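A lamp for the end of the table

I have written before that the flat in Hulme is dark. The windows look to a brick wall, and in November I switch on the ceiling light already at three in the afternoon. My friend Lempi Laitinen says I should move. I think it is cheaper to buy a lamp.

So I have been looking at lamps, and this time the very small kind: a foot, a socket and a bulb, and no shade at all. My grandmother in Finland would not have called this a lamp. For her it was a lamp that somebody forgot to finish. But I have become fond of them. There is so little to dust, and when the bulb is a nice one you don't miss the shade.

What I have learned is that the bulb must be chosen together with the foot. I first wanted clear glass, but with clear glass you look straight into the bright part and then you see spots when you try to read. A white bulb is kinder. It also looks good in the daytime, a bit like an egg in an egg cup, and a lamp is off for most of its life.

A shiny foot or a dull one is more difficult. Shiny metal takes the colour of the table and everything near it, so on pale wood it becomes warm and almost disappears. It also shows every fingerprint. I wipe mine with an old cotton pillowcase, cut in pieces, and I hold the socket by that same cloth when I change the bulb (with the plug out of the wall, of course). 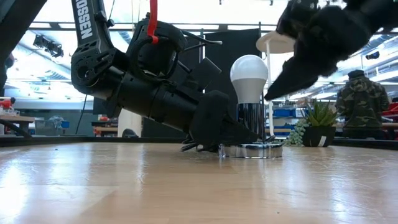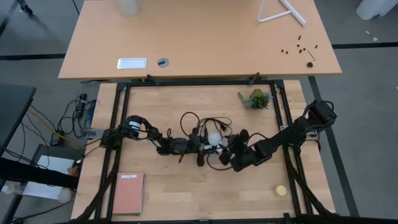 White bulb and low fitting on the pale wooden table, close up first and then with the cord and the green plants.

The cord is my real problem. Lamps like this often have a black one, and on light wood a black cord is the first thing that you see. I have tried to hide it behind books, and under a tray, where it made the tray rock. Now I make one loose coil and leave it visible -- if it lies there calmly, I don't mind it so much. Merja Kemppainen bought 15 small clips for hers and used two.

A few succulents at the other end help too, also the artificial ones, which I defended for a long time against Callum Ackroyd. He has real ones. He has had to buy them again twice.

Next I want to try a bulb with a weaker light for the evening. The shop in Orgate keeps them behind the counter, so I must ask, and I have not yet found out what the right word is.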